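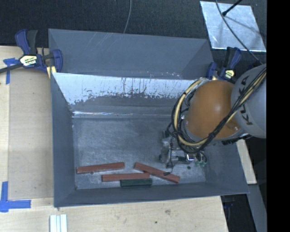
Binta Balogun wants the shrinkage series repeated before we commit to the new glaze, on the grounds that the test bars went in with two different clay batches and the figures can't be pulled apart afterwards. Fair. Repeating it.

Friday, entry 52

Clay: Amadi stoneware, one bag only this time, bag number on the lid of the tub. Wedged, rested overnight under plastic, rolled between the 8 mm battens. Bars cut with the steel template, marked at 100 mm with the scriber while still soft. Previous series was marked at leather hard, so wet shrinkage from that set is low and should not be quoted.

Drying: on the slatted rack, turned morning and evening. Bars nearest the window bowed upwards at the ends in the last series. Moved the rack to the inside wall and laid newsprint over the top for the first day. Slight bow on two bars only, inside what the caliper jaws will tolerate. Measured along the face, not across the bow.

Bisque: small kiln, slow to 600, then 881 on the controller, no soak. The controller reads high against the cones, same as in March. Offset not corrected in the log; readings are given as displayed.

Weights taken straight from the kiln once cool to the hand, then boiled two hours and left in the water to the next morning. Wiped with a damp cloth before weighing. The balance drifted during the first set, so re-zeroed and started again. First set struck out but left legible.

Glaze: Stakuvetti base, sieved twice, no additions. Specific gravity adjusted with water only. Dipped for a count of three. The Bosetel frit version is on hold until the absorption numbers are in.

Védís Overgaard asks whether the crazing on the March tiles could be down to thickness. Possible. The tiles were brushed and the bars are dipped, so this series won't answer it. Would need a stepped dip on one tile: one, two and three coats, same firing.

To do:
Glaze firing, bars on the middle shelf, cones at front and back.
Leave the lid shut for 30 hours. Last load was opened early and the pinging started at once.
Ink test for crazing on the day of opening, again a week later.
Order kiln wash. The tub is down to the crust.
Check whether the template has worn at the corners. Cut ends looked rounded on the later bars.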